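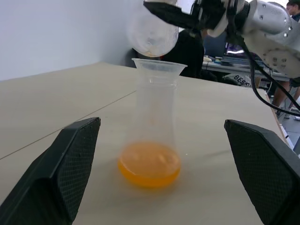
Perguntas frequentes – Extrato de curcuma Panyasiri para tingimento

O extrato pode ser usado em qualquer tecido?
Funciona bem em algodão, linho, seda e lã. Em poliéster e acrílico a cor quase não fixa e sai na primeira lavagem. Em tecidos mistos, o resultado depende da proporção de fibra natural. Recomendamos testar antes num retalho.

Preciso de mordente?
A curcuma tinge sem mordente, mas o alúmen ajuda a uniformizar o tom. Não melhora muito a resistência à luz. Quem quiser um amarelo mais esverdeado pode juntar uma pitada de sulfato de ferro no fim do banho.

Quanto extrato devo usar?
Um frasco dá para cerca de 373 gramas de fibra seca em tom médio. Para tons claros, use metade. Pese sempre o tecido seco, antes de o pôr de molho.

A que temperatura faço o banho?
Entre morno e bem quente, sem ferver. A fervura prolongada puxa a cor para o castanho. Na lã e na seda, suba a temperatura devagar e deixe arrefecer dentro da panela.

Quanto tempo fica o tecido no banho?
Uma hora costuma bastar. Para um amarelo mais fundo, deixe repousar de um dia para o outro com o lume apagado. Mexa no início para evitar manchas.

A cor desbota?
Sim. A curcuma é um corante sensível à luz e uma peça exposta ao sol perde intensidade em poucas semanas. Não aconselhamos o produto para cortinas, toldos ou capas de almofada de exterior. Em forros, lenços e peças guardadas na gaveta dura bastante mais.

Porque é que o meu tecido ficou vermelho ao lavar?
O corante reage a produtos alcalinos. Sabão azul e branco, bicarbonato e muitos detergentes em pó mudam o amarelo para laranja ou vermelho. Um enxaguamento com água e um pouco de vinagre normalmente devolve a cor. Depois disso, lave com detergente de pH neutro.

Posso misturar com os outros corantes da loja?
Pode. Com o índigo Bulcombe obtêm-se verdes: tinja primeiro de azul, enxague muito bem e só depois passe ao amarelo. Com a garança Drirnano saem laranjas e tons de tijolo, e aí as duas cores podem ir no mesmo banho.

Como guardo o extrato depois de aberto?
No frigorífico, bem fechado, até quatro semanas. Se ganhar bolor ou cheiro azedo, deite fora. É normal formar depósito no fundo – agite antes de usar. Não congele no frasco original.

Posso usar as panelas da cozinha?
Não. Reserve panela, colher e coador só para tingir, sobretudo se trabalhar com alúmen ou ferro. O inox e o esmalte sem falhas são os mais indicados. O alumínio altera o tom.

Como tiro as nódoas das mãos e da bancada?
Nas mãos, óleo de cozinha e depois sabonete. Nas bancadas claras, passe um pano com álcool o quanto antes e, se for possível, deixe apanhar sol. Use luvas e forre a mesa.

Há oficinas para principiantes?
Sim, no ateliê de Kasville, orientadas por Obadia Mollel. Duram duas horas e incluem o material. As próximas começam em setembro e a inscrição faz-se pelo formulário de contacto.

Aceitam devoluções?
Aceitamos frascos por abrir, com o selo intacto e o talão de compra. Os portes de devolução ficam a cargo do cliente, exceto se o frasco tiver chegado partido ou com fuga. Nesse caso, envie-nos uma fotografia da embalagem e mandamos outro.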